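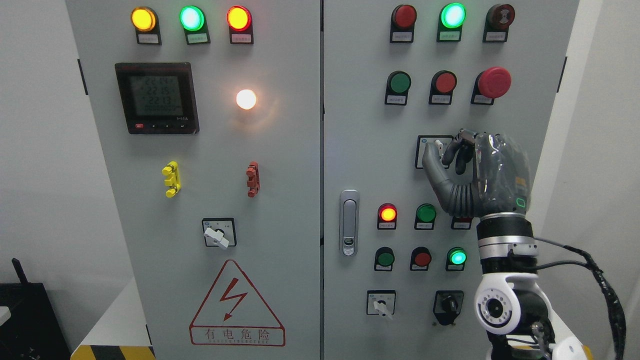
Switchroom rounds going over to a robot — what happens to the operators?

Posted by Ospina

I work shifts at a site with 126 electrical cabinets across four switchrooms. Until January one of us walked the rounds at the start of every shift, read the meters, checked the lamps and did any switching on the sheet. Management now want the routine part done by an arm with a hand on it, working the same door controls we use. They say no jobs will go. The electricians are fairly relaxed but the operators, me included, are not.

Has anyone been through this? I would like to know what your day looks like now, who signs for the switching, and whether the pay grade was touched. We are not in a union, so any change comes to us as a memo.

3 replies

Wilson Condori

We went through it two years ago on a smaller site. The rounds were the first thing to go. I used to do 164 switch operations in a normal month and now I do perhaps a tenth of that by hand. The rest of my time went into permits, isolations and chasing faults, and I prefer it, though two of the older lads did not and moved to stores.

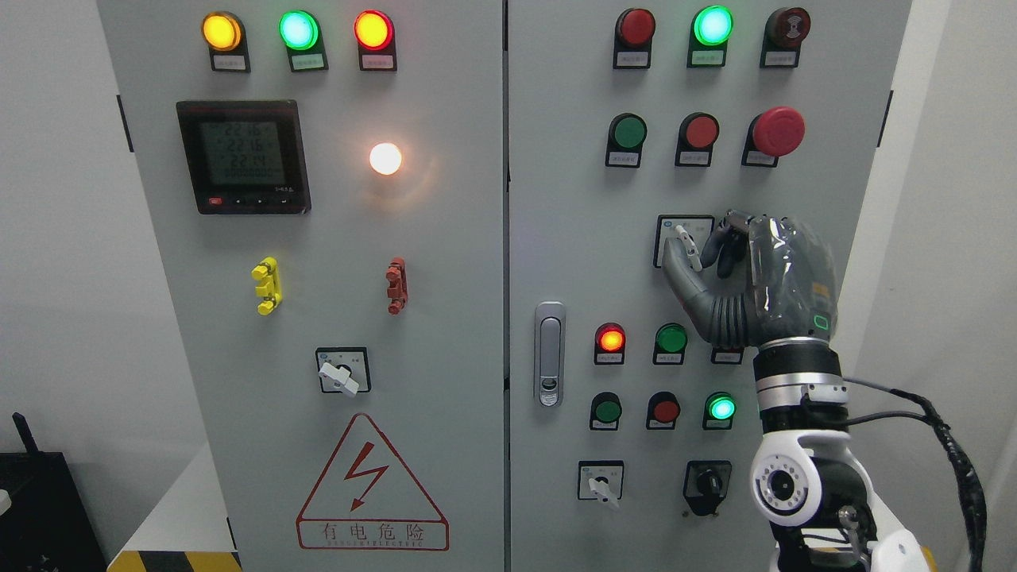 Signing was the argument that took longest. Our first procedure had the shift operator signing for every operation, including ones carried out while he was in another building. We refused. It was rewritten so that whoever releases the job sheet signs for the sequence, and an operator only signs for what he has watched or done himself. Get that in writing before the trial starts. Afterwards they will tell you the procedure is already approved.

Also ask about these:

Who can stop it, and from where. Every operator should be able to, without ringing anyone.
What happens when a lever is stiff. A person feels that and reports it. Ask where that report comes from now.
How often you still switch by hand. We have a practice session every month, and it was cut from the first draft to save hours.

Pay grade stayed the same for existing staff. New starters come in one grade lower, and that has caused more bad feeling than the machine has.

Hitard

They will say no jobs go and then not replace anyone who leaves. Same everywhere. Start looking.

Windus

I don't agree with Hitard, or not fully. We kept our headcount, but the night shift went from three people to two plus one on call, and that is a real change if you live an hour away. Our on-call payment was set at 100 a week and it took a long time to get it raised.

On the work itself, most controls on a panel door are simple enough, but the rotary switches needed the most attention with ours. We asked for operators to be in the room for the first 1000 operations and to write down anything odd. It was dull. It did mean that we knew the thing better than the installers by the end, and when the job of supervising it was advertised, it went to one of us.

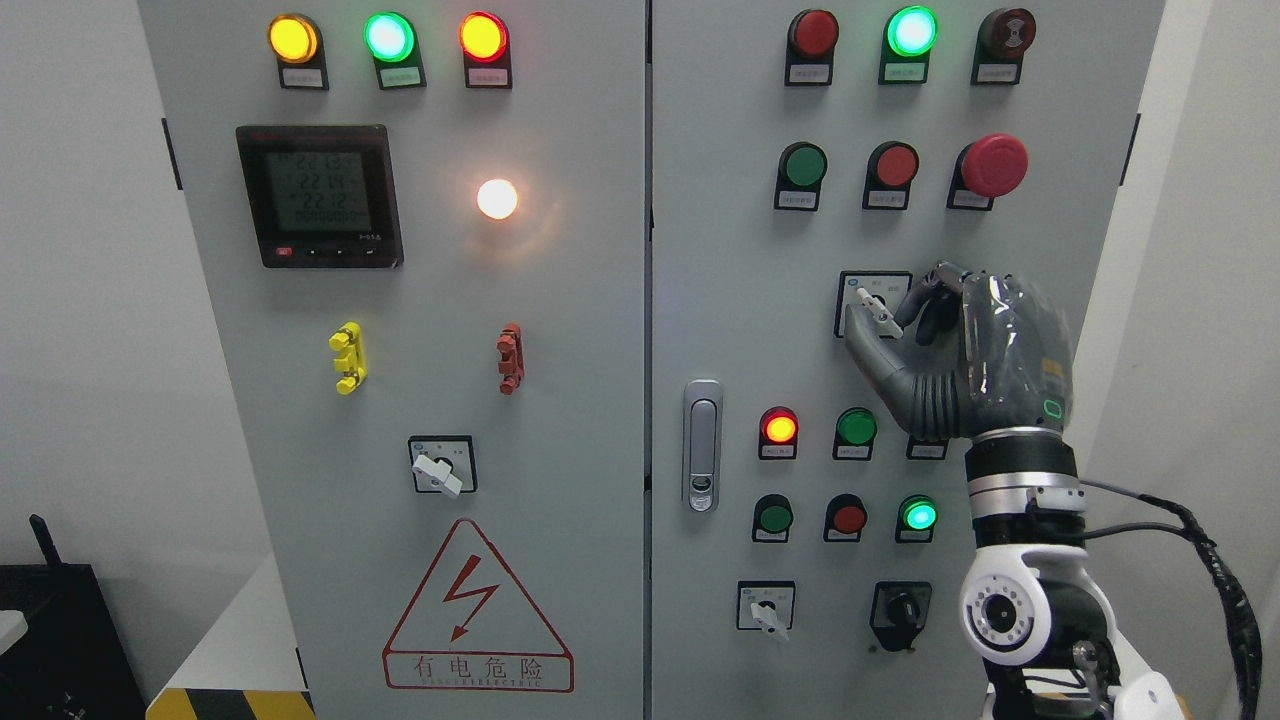

Finger and thumb on the selector switch lever, right-hand door.

One more thing for Ospina. Keep your own paper log of readings for the first few months, even if you are told there is no need. We had a dispute over a missed alarm and the paper copy settled it in an afternoon.

Ospina

Thanks, all. The signing point had not come up here and I have put it on the list for the next shift meeting. Wilson, is your monthly practice on live panels or a training board?

Wilson Condori

Training board, a spare two-door cabinet from Mulomer. Live panels twice a year, with a second person.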